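NOTA DE PRENSA

Jetasus presenta Cliviro, una colección de telas de cuadros para la casa

Los nuevos tejidos se venden por metros desde febrero en la tienda de la calle Aguiar y en la web

Me llamo Orsolya Barta, llevo el estudio de diseño de Jetasus y esta vez me han dejado escribir la nota de prensa a mí, así que perdonad si me enrollo más de la cuenta (me enrollo siempre que hablo de cuadros, en el taller ya están avisados).

Vamos con la noticia: en febrero ponemos a la venta Cliviro, nuestra primera colección dedicada por completo al cuadro. Son 41 diseños en algodón y en mezcla de lino, pensados para cortinas, manteles, fundas de cojín, colchas y lo que a cada cual se le ocurra. Todos se venden por metros y también cortamos medio metro, que ya sé que mucha gente quiere probar antes de lanzarse a vestir un salón entero.

Llevaba muchísimo tiempo detrás de esto. Cuando entré en Jetasus vendíamos sobre todo lisos y rayas, y los cuadros ocupaban una balda al fondo, entre el hule y los retales. Eran los tres de siempre: el vichy rojo, el vichy azul y un escocés verde oscuro que gustaba mucho para faldas de mesa camilla. ¡Y se vendían! Cada temporada venía alguien a preguntarme si no teníamos algo parecido en otros colores, y cada temporada decía que no con bastante pena.

El empujón llegó con los muestrarios de Dranden, la tejeduría que trabaja con nosotros desde los comienzos de la tienda. Estaban vaciando un altillo y me llamaron por si quería echar un vistazo antes de que se lo llevaran todo. Me fui para allá con una bolsa de la compra y volví con el maletero lleno. Había 94 libros de muestras, algunos con las notas del tejedor a lápiz en el margen: cuántos hilos de cada color, qué pasada se repetía, qué cliente había protestado porque el amarillo tiraba a mostaza. Me pasé el invierno entero con ellos encima de la mesa de la cocina.

No hemos copiado ninguno tal cual. Lo que hemos hecho es estudiar las proporciones, que en un cuadro lo son casi todo, y volver a dibujarlas con otra paleta. Un cuadro grande con una línea fina al lado se lee de una manera a dos metros y de otra completamente distinta cuando tienes la tela en la mano. Eso en pantalla no se ve bien, por mucho que amplíes. Por eso tejimos pruebas de todos, las colgamos en la pared del estudio y las dejamos ahí varias semanas, con la luz de la mañana y con la de las siete de la tarde. Unas cuantas que me encantaban en papel acabaron fuera. Una muy rosa que no convencía a nadie más que a mí se ha quedado dentro – privilegios de la que firma.

Cómo está organizada la colección

Cliviro se divide en cuatro familias. La primera, Cocina, es la más sencilla: cuadro pequeño, dos colores, algodón lavable a sesenta grados. Sale en diez combinaciones y es la que yo recomendaría para paños, delantales y bolsas del pan.

La segunda se llama Patio y juega con el cuadro mediano y los colores claros. Hay un verde agua con naranja que ha quedado precioso y un lavanda con gris que pide a gritos una butaca de mimbre. Es un tejido algo más grueso, con caída suficiente para cortinas de media altura.

Después viene Sesgo, que es la familia de los rombos. Técnicamente se trata del mismo cuadro girado, pero en una colcha cambia muchísimo el efecto y además tiene una ventaja práctica: no obliga a cortar al bies, que es donde se nos va media tela a los que cosemos en casa. El dibujo ya viene colocado en diagonal y se corta recto.

Y por último, Salón, en mezcla de lino, con el cuadro más grande de todos. Aquí hay que tener ojo con el casado. Calculad siempre un dibujo de más por cada paño y, si vais a hacer dos cortinas para la misma ventana, cortad las dos partiendo del mismo punto del cuadro. En la tienda os lo marcamos con tiza si nos traéis las medidas apuntadas.

Un poco de consejo, ya que estoy

Me preguntan mucho si se pueden mezclar cuadros con cuadros. Se puede, claro que sí. A mí me funciona repetir un color y cambiar el tamaño: un mantel de cuadro grande con servilletas de cuadro pequeño que compartan el azul, por ejemplo. Con flores también casan muy bien, sobre todo si el fondo de las dos telas es el mismo blanco o el mismo crudo. Si os da miedo, empezad por un cojín. Un cojín se guarda en el armario y no ha pasado nada.

Otra cosa: lavad la tela antes de coserla. El algodón de Cocina y de Patio encoge alrededor de un 3 % en el primer lavado, y una cortina que arrastra dos dedos el día que la cuelgas puede quedar a la altura justa o quedar corta, según la prisa que tuvierais. El lino de Salón, mejor en frío y tendido sin pinzas, doblado sobre la cuerda.

Precios, muestras y talleres

La primera tirada es de 1.898 metros entre todas las referencias y no sé todavía cuándo habrá segunda, depende de los telares de Dranden y de cómo se porten los tintes. Los precios por metro de cada familia están en la web y en los carteles de la tienda. Enviamos muestras por correo en sobre, hasta cinco por persona, y hemos preparado además 100 estuches con un retal de cada diseño para escuelas de costura y talleres de tapicería. Si tenéis uno, escribidnos contando qué hacéis y os reservamos el vuestro.

Durante el mes de lanzamiento daré tres talleres en la trastienda de Aguiar: uno de servilletas con inglete, uno de fundas de cojín con cremallera escondida y otro dedicado solo a casar cuadros, para el que conviene traer paciencia y tijeras propias. Las plazas se piden en el mostrador. Café pongo yo.

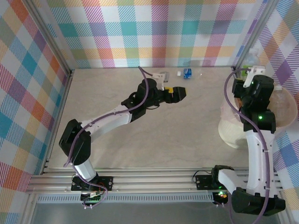
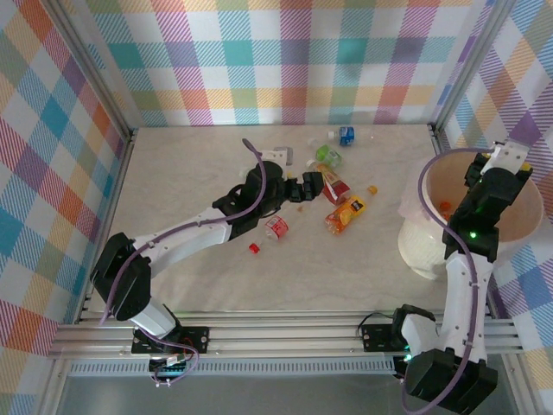
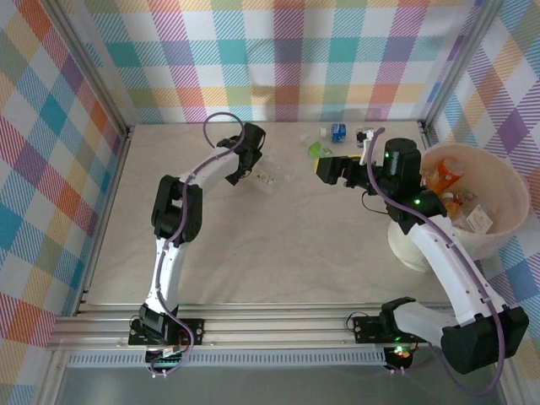
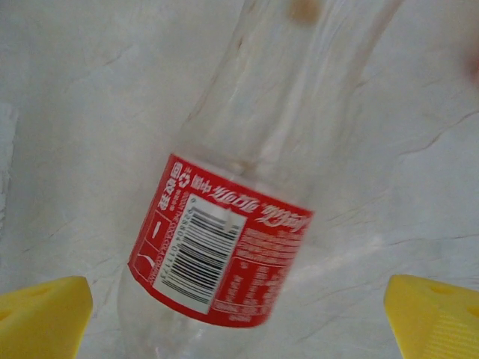

Cuadros de colores en las tres primeras imágenes; en la cuarta, botella de plástico transparente con etiqueta roja.

Sobre Jetasus

Jetasus es una tienda y estudio de tejidos para el hogar. Diseñamos nuestras propias telas, las encargamos a tejedurías pequeñas y las vendemos por metros, cortadas a mano. También arreglamos bajos, aunque en temporada de comuniones os pedimos un poco de margen.

Contacto para prensa

Orsolya Barta, estudio de diseño de Jetasus. Para entrevistas, mejor por la tarde, a partir de las cuatro, que por la mañana estoy con los cortes y no oigo el teléfono. Las muestras para medios se recogen en la tienda de la calle Aguiar.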